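How to Sort and Store a Mixed Lot of Toy Construction Pieces

By Verena Rainer
Monday, November 9, 2020

If you have ever bought a secondhand tub of construction toys, you know the feeling. You pop the lid and it's all in there together, the bolts, the nuts, the flat bits, the odd crayon! I love this part. I picked up my latest lot at the Pludham rummage sale and had it sorted before supper, and I enjoyed every minute of it.

The method works for the chunky plastic kind with big bolts and nuts that little hands can turn. You can use it for bricks too, but you'll want more containers.

What you need

A big clear table
A mesh laundry bag with a zipper
Dish soap and an old toothbrush
Two bath towels
Shallow trays or baking pans
Lidded boxes for storage (mine hold 600 ml each, a good size for one kind of piece)
Masking tape and a marker

Step 1: Wash everything first

Check for stickers, batteries or metal parts and set those aside. Everything else goes into the mesh bag. Zip it up, swish it in a sink of warm soapy water and leave it to soak for 10 minutes. Nut threads are where the gunk lives, so give those a scrub with the toothbrush. Rinse the whole bag under the tap, then roll the pieces up in one towel and let them air out on the other overnight. Stand the nuts on their edges if you have the patience, they drain a lot faster that way.

Step 2: Spread it all out

Please don't sort out of the tub! I did it that way for years, digging around for one more bolt, and it takes forever. Tip the whole lot onto the table and push it outward with flat hands until the pieces are in a single layer. You want to see table between them.

A plain surface in one color is a huge help. On brown, a pink bolt or a red nut jumps right out at you, while on my old flowered tablecloth I kept missing things that were under my nose.

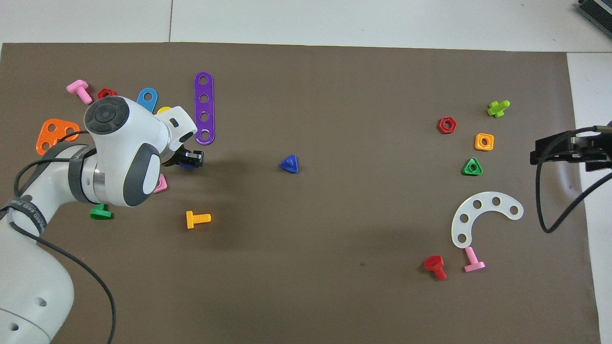
Step 3: Sort by shape, then by color (maybe)

It's so tempting to start with color, and it does look gorgeous for a minute or two. But when a kid is building, the question is always "where's another nut?" and hardly ever "where's another red thing?" So go by shape first. Pull all the bolts into one tray, all the nuts into the next, and keep going until the only things left on the table are the oddballs.

Once the shapes are done, you can split by color inside each tray if you like. I do it for the bolts and skip it for the rest.

Step 4: Test the fit

Take one nut you know is good and run it onto each bolt, all the way up and back down. If it sticks, look for dried glue or a bit of grit in the thread and go back in with the toothbrush. Bolts with a chewed end can sometimes be saved with a nail file -- go gently, and wipe off the dust. Anything cracked goes in the trash.

My friends over in Losside mix two different sets in one box and it drives me a little nuts (sorry!). If you find that some of yours won't thread together, you probably have two sets as well. Box them separately and mark the lids.

Step 5: Box and label

One shape to a box, and don't fill it to the top, or the lid pops off the first time it's carried upstairs. Write the label on masking tape and stick it on the short end, facing out. For kids who aren't reading yet, trace around a piece with the marker.

Keep one extra box for the oddballs. Mine gets emptied every May, when I swap strays with the toy library in Retley, and I always come home with something good.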